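Ticket 32 - Dekura cell, left arm stops mid-pick
Opened by: Renu Awasthi
Assigned: Joni Kuusisto

Left arm faults on wrist overcurrent after 10 picks or so. Right arm runs fine. Restarted 3 times, same fault.
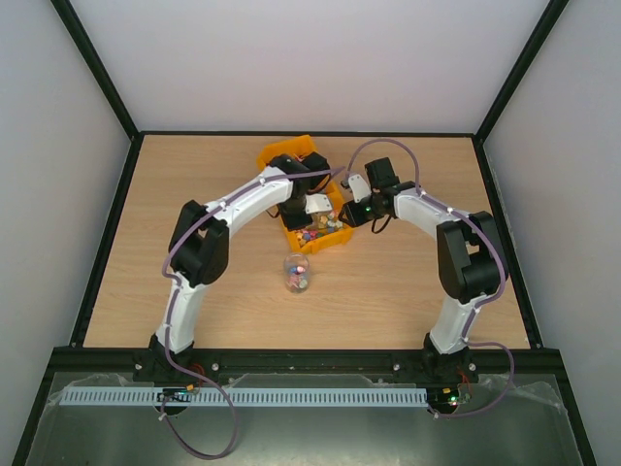
Joint limits match the saved setup and the wrist turns freely by hand with power off. I suspect cable drag. The purple cable on the left is clipped along the arm, while the right one has a free loop above the gripper. Will slacken the left at the wrist and rerun - Joni

Update, 15:10: one clip moved back. Fault not seen so far. Leave open until October service.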